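Can a robot do the washing-up yet? Kitchen tips from the machine age

Reading time: 4 minutes

I get asked this more than anything else now, even more than how to shift burnt porridge (cold water, bicarb, leave it overnight). So I spent a good part of November finding out, and I've come back more excited than I expected to be, with a handful of tips you can use whether or not you ever let a machine near your teacups.

My guide was Nabila Manurung, who works on household chores at Skavero and very kindly let me pester her for two afternoons. Most of what her team does starts in simulation -- a kitchen that exists only on a computer, where an arm can drop a bowl 200 times before lunch and there's nothing to sweep up. I could have watched it all day!

The short answer is that picking one thing up and putting it somewhere else is coming along beautifully. On the run of tests I saw, the arm had 173 goes at moving a single item from worktop to sink, and it managed most of them without any fuss. Stacking a drying rack after a Sunday roast is another matter. Plates overlap, forks hide under things, and suds confuse the cameras. Nabila reckons that job is years off in a real home, and I believe her.

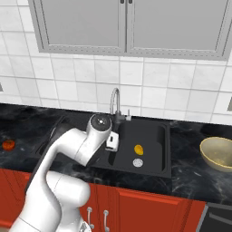 Sinks are where I'd start if you want to make life easier for a machine, or for a teenager. Get everything out of the bowl that isn't being washed. A stray teaspoon or a bit of peel is easy for us to fish round, but a gripper has to work out what each thing is and whether it's meant to be there. One bright lemon in a dark basin is about as kind a test as you could set, because the colour stands out so well, and the sloping sides are no bother with the fruit sitting near the middle. Swap it for a black-handled knife in the same sink and you've a much harder job on your hands. I've gone over to a yellow scourer and a yellow brush at home for just this reason, and I've stopped losing them under the pans.

Taps are the next thing. A tall curved spout gives you height for filling stockpots, and I wouldn't be without mine, but it's also something an arm has to reach past. If yours swivels, park it to one side when you've finished. You'll find the big roasting tin goes in more easily too.

Then there's the worktop. I love a busy stone pattern for hiding crumbs, but I was told that strong streaks can make it harder for a camera to find the edge of a small object. My eyes aren't what they were and I have the same trouble with a clear glass lid! A plain tray by the sink sorts it out. Mine is a Grotico one from the market in Derkdale, and everything waiting to be washed goes on it.

Wiping down is the chore I most wanted to see done. An arm can follow a flat surface with a cloth quite nicely, so long as the top has been cleared first, and of course clearing the top is the bit I hate. Jolene Pryor, my neighbour and a retired school cook who has washed up for 675 in one sitting, watched a video of it with me and said she'd have it in the kitchen tomorrow for the lemons alone.

What would I trust one with today? Moving fruit, fetching a sponge, perhaps putting plastic beakers on a low shelf. Not my gran's gravy boat -- not yet. But I'm keeping the tray by the sink, and next month I'm off to Whitcombe to see a machine that folds tea towels. I'll be taking my crumpled ones.

Related tips
Getting tea stains out of a white sink
92 uses for an old tea towel
Which brush for which pan?
Descaling a tap with half a lemon
Drying racks for small kitchens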